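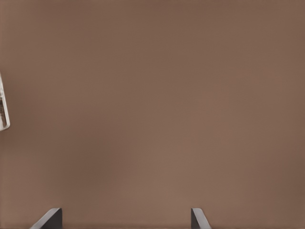

Taswood practice rules for two-arm cells – speaker notes
Monday session, 2 pm

Opening
Say what the talk covers: the house rules for simulated two-arm tabletop work, and how a run gets accepted or rejected under them. Hardware rules are in the Bamach document and are out of scope. If someone asks about emergency stops, send them there.

Slide 2: Why the rules were rewritten
The old version had 196 clauses. Most dealt with file layout. Very few dealt with what an arm may do while the other one is moving, and reviewers were filling the gap from memory. Two reviewers could pass and fail the same run and both be within the text.
The new version is shorter. Each rule has one test, and the test can be run from the log.

Slide 3: Terms
Holding: both fingers in contact with the object and the gripper commanded closed.
Parked: no joint command above the idle limit. A parked gripper may touch the table.
Working: anything else.
Read the three terms out slowly. The Teixeira group uses "parked" to mean fully retracted, and that has caused trouble in joint reviews. 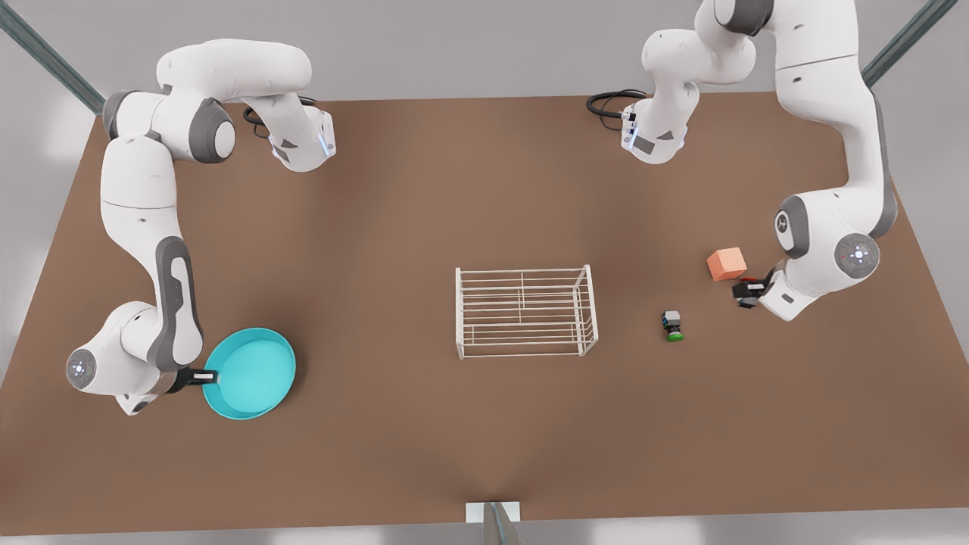

Slide 4: Rule 4, one object, one arm
An object is assigned to one arm for the whole of a step, and the assignment is logged before the first motion. The other arm doesn't enter the assigned zone until release is logged. Take the cyan bowl: the right arm has it by the rim, so the bowl is assigned right, and a left-arm contact would fail the step. The left gripper is down on the table close to the peach-orange cube and isn't holding it. Being close gives no claim. If the log assigns the cube to the left arm, fine – if the log is silent, the cube is unassigned and the reviewer treats it that way. The white wire rack in the middle falls under the shared zone clause, which lets either arm in, one at a time.

Slide 5: Contact with the table
Allowed when parked or when placing. Force limit is set in the cell file. Don't quote a value from the stage; it differs between cells.

Slide 6: Log checks
Minimum 1000 steps per run, maximum 2000. Runs outside that range go back to the author without review.
A gap of more than 5 steps in either arm's log fails the run. There is no appeal on gaps.
Dandel does the first pass automatically. A human reviewer signs the second.

Slide 7: Common faults
Assignment logged after motion starts.
Release logged while the fingers are still closed.
Wrist view and overhead view saved with different clocks.
Spend most of the time on the second one.

Questions
Expect one on handovers between arms. Current answer: not covered, a draft is due in February, and until then a handover is logged as a place followed by a pick.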